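Storing and caring for poetry books and pamphlets at home

Most collections of verse are slim, lightly bound and printed in small numbers. They need slightly different treatment from novels and reference books.

Shelving

Stand hardbacks upright, with books of similar height side by side. A thin volume next to a tall, heavy one will bow over time. Leave enough slack on each shelf to pull a book out by the middle of its spine. Pulling at the top edge tears the headcap, and on cloth bindings of the 1920s the repair usually costs more than the book.

Pamphlets with fewer than 91 pages rarely stand well alone. Lay them flat in a lidded archive box, largest at the bottom, no more than ten deep. Stapled pamphlets should be kept apart from sewn ones, as rust from old staples marks whatever touches it.

A shelf span of 800 mm is the most that ordinary 18 mm board will carry under a full row without sagging. For longer runs, fit a centre support or a batten along the back edge. Screw tall cases to the wall.

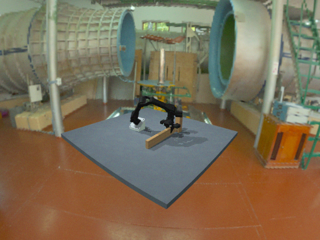
Rendered view: two black robot arms over a grey platform, with a wooden plank and a small white block.

Light and damp

Keep the case off outside walls where possible, or leave a gap of 30 mm behind it. A cheap hygrometer on the middle shelf is worth having. Aim for 45 to 55 per cent relative humidity and check it more often from September, when the heating comes back on and readings begin to swing.

Direct sun fades red and purple cloth first. North-facing rooms are safest. Where there is no choice of room, a lined blind drawn until 4 p.m. does most of the work.

Cleaning

Hold the book firmly closed and brush the top edge away from the spine with a soft, dry brush. Do not use household polish or damp cloths on cloth or paper covers. Pencil notes by a former owner should be left alone, particularly in first editions, where they may identify the copy.

Loose dust jackets can be fitted with clear polyester sleeves. The Kemppainen sleeve comes on a roll 300 mm deep and trims down to suit most verse formats. Varkura sleeves are pre-cut and quicker to fit, but the smallest size is too tall for the square pamphlets issued by the Sirklow Press.

Listing

Record author, title, publisher, year, number of poems and condition. For anthologies, add the editor and a note of any poem printed there for the first time. The reading room at Bendton lists 2,888 volumes of verse on plain index cards, filed by poet and then by year, and the same system works for a single bookcase. Keep a second copy of the list in another room.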